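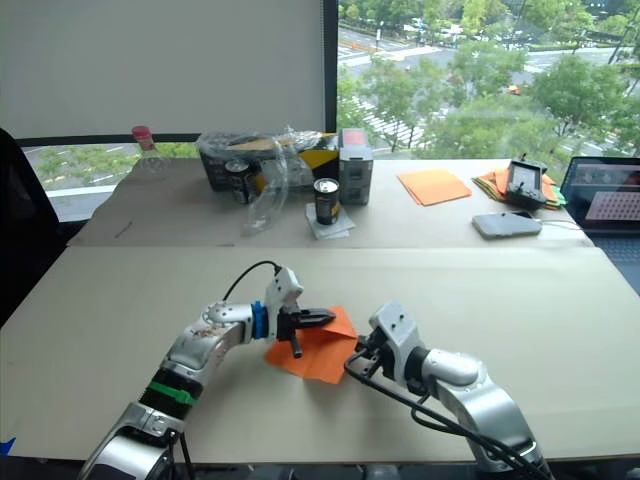
Folding Paper: Your Questions

What paper should I start with?
Plain colored origami paper, cut square. I love a good bright orange for beginners because the creases show up so well! The Salminen pad has 200 sheets and costs less than a fancy coffee, so you can mess up as often as you like.

Does the table matter?
More than you'd think. You want it flat, with room for both elbows. A big piece of cardboard laid over the top is great, and it saves your good table if you trim sheets with a knife.

My sheet slides around when I fold. Help!
Hold one edge down, bring the other across, line up the corners and only then press. Start the crease in the middle and run out to each side.

I creased it in the wrong place. Is it ruined?
Nope. Open it up, flatten it with the back of a spoon and fold again. A soft old crease mostly disappears into the finished model (mine are full of them).

How long does a first model take?
The boat takes about 9 minutes. The Plellodstead star is 51 folds and eats a whole evening, and it's so worth it.

Can I use printer paper?
Sure, if you cut it square. Regular 90 gsm gets bulky after a few layers, so stick to boats, hats and boxes.

Who draws the diagrams?
Eckhard Hollmann, all by hand. New ones go up in November, including a lidded box I can't wait to try!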